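Looking after a bamboo cutting board

Bamboo boards are cheap, light and easy on the wrists when you have to carry one full of chopped onions to the stove. They also dry out faster than most people expect. A board that gets a quick wash after every meal and nothing else will start to feel rough in a few months, and after that it can split along the grain.

Washing

Wash the board by hand with warm water and a little dish soap. Use the soft side of the sponge and go with the grain. Wash both sides even if you only used one. When only one face gets wet the board can cup, and then it rocks every time you cut on it.

Don't soak it and don't put it in the dishwasher. Bamboo boards are made of strips glued together, and long hot washes are hard on the glue.

If the board has a juice groove, run an old toothbrush along it, paying attention to the corners. Meat juice and tomato seeds dry in there and are hard to see on a wet board. Rinse, then wipe the groove out with the corner of a towel.

Drying

Towel it off and stand it on a long edge with air on both sides. Leaving it flat on stone or tile is the usual mistake. The underside stays damp for hours, and that is where the dark spots begin. If there is no room to stand it up, lay two wooden spoons on the counter and rest the board across them overnight.

Smells and stains

For garlic or onion, sprinkle coarse salt over the board and rub it in with half a lemon. Let it sit a few minutes, scrape it off and rinse. For beet or berry stains, make a paste of baking soda and water, leave it on for 30 minutes, and scrub gently. Some color may stay behind. It does no harm.
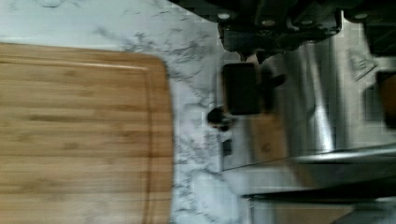
Oiling

Use food-grade mineral oil. Olive oil and sunflower oil turn sticky and start to smell. I buy the Lultine oil in the 250 ml bottle and it lasts me well over a year with one large board and one small one.

The board has to be fully dry first, so wash it in the evening and oil it the next morning. Warm the oil by standing the bottle in a cup of hot water. Pour a little in the middle and spread it with a folded paper towel, then do the edges, the groove and the back. Leave it for a few hours and wipe off whatever is still on the surface. A new board needs this three times in the first month. After that, once a month is enough, or whenever water stops beading.

Rough spots

Rub the damp board lightly with fine sandpaper, always along the grain, then rinse, dry and oil it. Skip the groove unless you can feel splinters in it. A crack that goes right through means it's time for a new board, as food gets in and you can't clean it out.

Keeping it from sliding

On a polished countertop a board needs something under it. A damp paper towel works, or a thin piece of non-slip shelf liner cut a little smaller than the board. Take it out when you finish so moisture isn't trapped. Wipe the counter too, especially if it is marble. Lemon and vinegar will etch marble, so do the lemon and salt treatment in the sink.

Knives

Bamboo is harder than maple and will dull a knife a bit sooner. Hone yours once a week if you cook every day. Scrape chopped food off with the back of the blade, and dry knives before they go back in the block - the slots are hard to clean once they get damp inside.

A reader, Minttu Mustonen, asked in April whether beeswax can go on top of the oil. It can. Wait a day after oiling, rub on a thin coat, and buff it with a dry cloth.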